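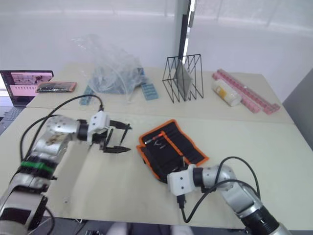 Sourdough starter from nothing, the quick version. Flour, water, a jar, a warm spot. Been doing this in my kitchen for years and people keep emailing for the steps so fine, writing them down once. You need room first. Two white tables pushed together is a great setup if you can manage it, front one for the work, back one for all the stuff that piles up. One small counter works too. Just wipe it.

What to get: wholemeal rye flour, plain white bread flour, a scale, two clean jars with loose lids, a rubber band. I buy Brotstead rye, any rye is ok. Tap water left out overnight if yours smells like a pool.

Day one. 50 g rye, 50 g lukewarm water, stir till no dry bits. Scrape down the sides. Lid on loose, NOT screwed tight. Rubber band at the level of the top so you can see it move. Leave it alone 24 hours.

Day two. Probably nothing. Maybe a bubble. Stir it, go away.

Day three. Spoon out all but 50 g. Add 25 g rye, 25 g white, 50 g water. Stir. Band goes back to the new level. Might shoot up like crazy today and smell like old socks. Wrong bacteria, normal, they die off. Dont bake with it.

Days four to seven, same feed once a day, same time if you can. Mine is 7 am before coffee. Around day five it goes flat and everybody panics and throws it out. Don't! Keep feeding. Theano Galanis quit three times at this point, fourth one she stuck with and its still going.

Ready when it doubles inside six hours, two feeds in a row. Smell should be sour, a bit like yogurt or apples. Float test, drop a spoonful in water, ok as a hint but I've had good ones sink.

Cold kitchen? Mine in November takes ten days, easy. Oven with only the light on helps. Put a note on the oven door. I did not put a note on the oven door once.

Grey water on top = hungry. Pour off or stir in, feed. Pink or orange streaks or fuzz = bin the lot, wash the jar in very hot water, start over.

After that it lives in the fridge. Feed once a week, I do Saturday. Take it out the night before baking, feed, leave on the counter, feed again in teh morning, use it at the peak when the top is domed and not sunken.

Discard goes in pancakes. Recipe next time, got to get a loaf out.

527 shares
2 comments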